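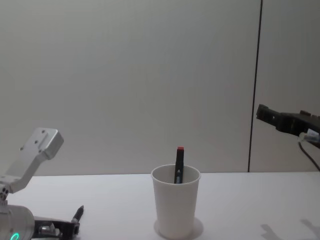 Could we please settle the lining fabric before anything else, came a voice from the back before I'd even gotten my notebook open, because last time we left it until the end and half the room had gone home. So we did it first, and these minutes run in the order things really happened and don't match the agenda I sent out.

Wurkcombe Quilters, summer meeting, 11th July
Back room, usual time. A good turnout for a Monday in this heat. Apologies came from the Ondville carpool, who had a flat tire and got to us just as we were on to the raffle.

Backing for the group quilt

The choice was between the wide cotton from Gavalas and piecing something together out of what we already have in the bins. I was on the side of the bins (I have opinions about those bins, as you all know) but the wide cotton won by a comfortable margin. The argument that swung it was that a seam down the middle of a queen size back always seems to end up right where the fold is, and after a season on display it shows. Fair enough. Gavalas will hold the oatmeal color for us until the end of the week. There was some love for the dusty blue, and I want it written down that I loved it too, but it fought with the border.

We're buying enough for the binding out of the same bolt. If there's any left over it goes to the placemat people, who asked very nicely.

Blocks handed in

We got most of the star blocks back. They are gorgeous! A few came in small, and there was a bit of back and forth over whether to send them home again or add a narrow strip all the way around. We're adding the strip. Please, please press your seams and then measure, and if you used a different ruler from everyone else just pin a note on and tell us. No hard feelings.

Blocks still out are due at the next meeting. If yours is finished but you can't come, leave it at the Gavalas counter in an envelope with your name on it.

The Dakema

The long arm machine is skipping stitches again. It behaves on plain cotton and then sulks the minute you put it over a bulky join. Things people have tried so far: new needle, different thread, cleaning out the lint, turning it off and leaving it alone overnight. The last one seems to have helped the most, and I don't find that very reassuring.

We talked about whether to get it serviced now or limp along until the group quilt is done. I had down that we'd agreed to wait, then we went back to it after the coffee break and agreed on the opposite, so the second decision stands. It goes in for service this month. The waiting list for machine time is frozen while it's away, and nobody loses their place. Anyone with a top already loaded on the frame needs to get it off by Friday.

Money

We have $2,000 in the account once the Gavalas order is paid. Service on the Dakema comes out of that. A suggestion to raise the yearly dues by $5 got a lukewarm reception, and we left it for the fall, when more of the daytime group can be there.

January show

We have the hall at Ondville again for the January show, for the whole weekend this time, so no more hanging quilts by flashlight on Friday night. There's rail space for some 40 full size pieces, and the small stuff goes on tables along the window side. A couple of people asked about the light there, since one of the reds faded last time, and we agreed that anything old or hand dyed goes on the inside wall.

Entry cards: same as before, but with a line for who did the quilting as well as who pieced the top. This one got a round of applause. It has been a sore spot and I'm glad it's sorted.

Long discussion about white gloves. Do visitors get to touch or don't they? I can see both sides — you can't really know a quilt until you've turned the corner over and looked at the back. We'll have a touching table with a few pieces the makers don't mind about, and gloves at the rail for everything else. Bring something for the touching table if you've got something sturdy.

Raffle

Tickets will be printed in books of 20. The Ondville crowd arrived in time to offer to sell them at the farm stand all fall, and we said yes before they could change their minds. The group quilt is the top prize. There's also a basket of fat quarters, still short of anything green.

Other bits

The good rotary cutter has gone missing from the drawer, the one with the tape on the handle. Check your bags.

Would whoever borrowed the feathered star pattern return it, or at least let me make a copy? I've only got the second page.

Next meeting is same room, same time, and we'll be basting, so bring kneepads and curved pins. The wide cotton needs washing beforehand and I've said I'll do it.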